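Equipment money, round two

So October is budget month for our little group, and I promised I'd share where the gripper fund stands before everyone starts asking me in the parking lot! We have $1000 left for hardware. I'd love to tell you that goes a long way, but then I priced finger sets.

Right now we have 2 hand-held grippers doing all the home recordings, mostly bedding and clothes. Chinyere and Debashish trade them back and forth, and when one goes in for a loose cable we lose half our week. My first thought was to buy a third one and be done with it (Aminu had the Flustov order form open already).

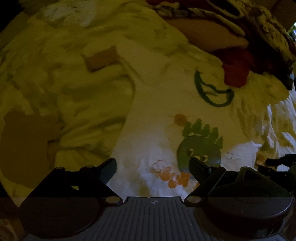
Then Rania went through the repair log with me and I changed my mind. Of the 6 repairs we paid for this year, most were fingers and cables. The bodies are holding up fine. So the plan I'm bringing to the meeting is spare fingers for both units, a box of cables, and a second charger, and we push the third gripper to spring. Onyekachi still wants quotes from Citik on the cables before we commit, and fair enough, their shipping was awful last time but the price was good.

One more thing, and it's a small one: please put storage cards on your wish list if you need them! I keep finding out after the order has gone in, and then I'm paying shipping twice for something the size of my thumbnail. Send me your lists by noon on meeting day and I'll add them to the sheet.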